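Chapter 7
Receiving, Unpacking and Putting Away

Learning goals
After working through this chapter you should be able to set up a receiving area in a small workplace, check a delivery against its paperwork, choose suitable storage for what has arrived, and deal with empty cartons.

Key terms: packing slip, short shipment, staging area, closed storage, flight case

Covadonga Echevarría manages the office at Oravec, a training centre with a single corridor and no loading dock. In March 2023 the centre ordered 400 workbooks and a set of equipment from two suppliers, Midetti and Cotura. Both orders came the same morning. The driver left the cartons inside the door, a colleague signed for them, and by lunch someone had opened three of them looking for a charger. When the workbooks were finally counted there were 249. The supplier asked whether the cartons had been sealed on arrival, and the centre could not say. It took until April to settle the claim.

Problems of this kind are common in workplaces where receiving is a part of somebody's job and the whole of no one's. Large warehouses have marked bays, scanners and staff. A small office has a floor, a table and a cupboard, and must make do with them.

The staging area is the spot where goods wait between arrival and storage. It should be near the entrance, clear of the walking route, and close to a flat surface where a laptop can be used to enter the order. Allow at least 90 centimetres of open floor for people to pass. Heavy cartons go at the bottom of a stack. Soft packages and plastic bags go on top, where they will not be crushed or slide out from under a load.

Closed storage is any cupboard or cabinet with doors. It keeps dust and light off the contents and makes a room look tidy, but it also hides what is inside, so a written list is needed.

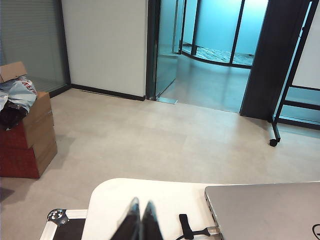
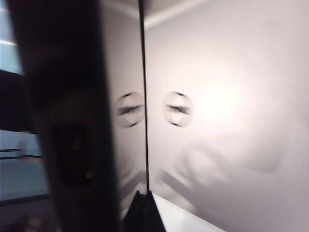
Hard cases need a separate decision. A flight case protects its contents well enough to serve as storage, and many workplaces leave equipment in it between uses. Measure the case before promising it a place in a cupboard. A shelf 300 millimetres deep will hold binders and paper but few cases of any size.

Section 7.1 begins with the packing slip and the order in which a delivery should be checked. Section 7.2 deals with short shipments and damaged goods, using the claim form from Kundum reproduced at the back of the book. Bring a packing slip from your own workplace to class if you can get one, with prices and customer names blacked out.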